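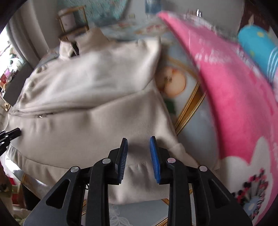

Knit garment, printed tablecloth

Paper Collectibles > Stocks and Bonds > Storage and Condition

Topic: Kisthorpe Tramways bond, flatten it or leave it folded?

couponclipper_dan
Monday, April 22, 2024

I bought a Kisthorpe Tramways bearer bond from Bíró last month and it came folded, the way these were kept in a safe deposit box. It's the large format with the coupon sheet still attached at the bottom. Folded it is a little bigger than a business envelope. Open it is too big for any binder I own.

Serial number is 73. The Vullitz catalog says 600 were issued and doesn't say how many are known today. The paper is decent, with some toning along the outside fold where it was exposed, and there is a small split starting where the middle fold meets the right edge. No stains. Two coupons have been cut and the rest are there.

What I want to know is whether I should open it up and flatten it for good, or keep it folded like it's been for the last hundred years. If I flatten it I'd like to frame it. My wife likes the vignette (a tram going over a bridge, with a lady holding a wheel on each side) and there's a spot in the hallway for it.

Also wondering if I should do anything about the split before it gets longer.

oldgreenborder

Flatten it. Every time you open a folded bond to look at it you are working the fold, and the split you describe is what happens. Most of the bonds I see with the middle fold gone all the way through got that way because people kept opening them and closing them again.

Don't iron it. Somebody always suggests an iron.

Put it between two sheets of blotter paper bigger than the bond, put a flat board on top, put some books on the board, and leave it until July. Don't look at it every week. When you take it out it will still have fold lines but it will lie flat in a sleeve.

hessian_mike

I'd get the split looked at first. If you press it with a split already started and the edges aren't lined up, you can crease one edge over the other, and then it's a lot harder to fix. I did this to a canal share and there's a dark line across the border now that will never come out.

Is the split through the border or just in the blank margin?

couponclipper_dan

Just in the margin. It stops short of the printed border by a hair.

hessian_mike

OK, that's better than I thought. Line it up carefully under a good light before you put the blotter on and you should be fine.

marginal_gains_pat

I'm going to disagree with all of this. I keep my folded bonds folded. They were made to be folded, and the ones that came down to us in good shape are the ones that were left in the box. Scan it once at good resolution, print the scan for the hallway, and put the original away. A print on the wall looks the same from three feet and you never have to worry about the sun.

oldgreenborder

Pat, how do you scan it without opening it?

marginal_gains_pat

You open it once. Once is not the same as every time your brother-in-law comes over. And no sane person is going to keep a large bond flat in an apartment without a flat file. Where do you put it? Under the bed?

oldgreenborder

Under the bed is where mine are. In an archival box, in polyester sleeves. It's dark, it's dry, and it's a cool room.

tessa_rails

Bit of background on the company in case it helps. The bonds were printed in one batch and signed by hand, and the low numbers went to the directors and their families. 73 is not low enough to be one of those as far as I know, but look at the back. If there's a round transfer stamp in violet it came out of the liquidator's file, and those were folded in thirds and then in half. The ones sold to the public were folded in quarters. So the fold pattern tells you something about where it came from, and that's one reason I wouldn't want the folds removed completely even if you could.

couponclipper_dan

Thanks, I didn't know that. It's folded in quarters and there's no stamp on the back, only a pencil number in the top corner that I took for a dealer's stock number.

tessa_rails

Then it's a public one. Leave the pencil alone. People rub those out and later wish they had the number. Nicanor Jaramillo had a big group of the tramways material and he numbered everything in the top corner on the back in pencil. When his collection was sold it went out in mixed lots and the list got separated from the bonds, so any number that can be tied to his list is worth keeping. Does yours have a small letter after it?

couponclipper_dan

It does. It's a k or an h, hard to tell.

tessa_rails

Then it could well be his. I have a photocopy of part of the list. Send me the number in a private message and I'll look. Might take me a few days, I'm moving boxes at the moment.

hessian_mike

Coming back to sleeves. Which ones do people use for the large format? I had a pack of Surkeo ones and they're fine for shares but the biggest size is short for a full bond with coupons. The bottom row sticks out.

quarto_lou

I use the Surkeo sleeves too, the ones that open on the long side. They come in packs of 10. For anything with a coupon sheet I buy a roll of polyester and make my own folder. Cut a piece twice the width of the bond plus a little, fold it over with a bone folder, and leave it open on two sides. You don't need to seal it. The bond goes in on a sheet of thin acid-free card so that you're never lifting it by the paper.

The thing people get wrong is handling. Clean dry hands are fine for paper, you don't need the white cotton gloves. You can't feel the edge of the sheet with gloves on and that's how corners get bent. What you do need is a clear surface bigger than the open bond. I wipe the table, let it dry, and lay down a clean sheet of card before the bond comes out of its folder.

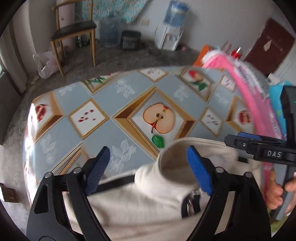 Then open it one fold at a time and let it rest between folds. If the paper feels stiff, leave it half open overnight in an ordinary room and come back to it. Old bond paper picks up a little moisture from the air and gets easier to work with. Don't put it in the bathroom with the shower running, I know that gets passed around as advice. The red ink on the serial numbers of some of these is not stable and it will bleed. I've seen it on a Kisthorpe, too – the number had a pink halo all the way around it.

For the split, I'd leave it alone if it's only in the margin and the bond is going in a folder. A folder with a card behind it takes all the strain off. If it's going in a frame I'd have it mended with thin Japanese tissue and wheat paste, from the back, by someone who does it for a living. No tape. That includes the tape that says archival on the box.

couponclipper_dan

That's very useful, thank you. I have blotter paper coming. What about the frame? Pat has me a little nervous about the light.

oldgreenborder

A hallway with no window is OK. Use UV glass and a mat so the glass isn't touching the paper. Hinge it at the top only and let it hang. Don't let a frame shop dry mount it. Say it to them twice and write it on the ticket. I know a guy who had a nice railroad share glued to foam board by a shop that had been told not to.

marginal_gains_pat

UV glass slows it down. It doesn't stop it. The green on those borders fades to a sort of gray-blue and you won't notice because you walk past it every day. Put it next to one that has been in a box and you'll notice.

I'm not telling anybody what to do with their own bond. I'm saying a print costs a few dollars.

oldgreenborder

And some of us like to look at the real thing. I have one on the wall, I swap it with a different one every year, and the others stay in the box.

marginal_gains_pat

Swapping them is a fair compromise. I could live with that.

hessian_mike

Does flattening hurt the price? I've had a dealer tell me buyers want "original folds" and I've had another tell me they only want flat.

quarto_lou

For me it makes no difference as long as it was done properly. What hurts the price is when it's been pressed so hard that the engraving has gone flat. Run a finger very lightly over the border of a good one and you can feel the ink standing up. On one that has been through a heat press you can't. I'd pay a lot less for that, and I'd want it in the description.

Bíró is good about noting it. A few of the online sellers are not.

tessa_rails

Agree with Lou. Weight and time, no heat.

Dan, I got your message. Your number is on the part of the list I have. It says "Kisthorpe, bearer, coupons, 2 cut" and a price in a currency I can't read, and then a word that might be "swap." So the coupons were already cut when he had it. I'll scan the page for you when I find the cable for the scanner.

couponclipper_dan

That is great news, thank you. I'm going to flatten it under the blotters and make a folder the way Lou described. No decision yet on the wall. I may do the print first and see if my wife can live with that.

It's in the blotters now. I lined up the split with a soft brush and it closed up well.

hessian_mike

Which books are on top?

couponclipper_dan

Old phone directories and the Vullitz catalog.

stubs_and_scrip

Does anyone have spare coupons from the same issue? I have a Kisthorpe with the top row missing and I'd like to have a couple loose ones to keep with it. Not looking to attach them. Message me if so.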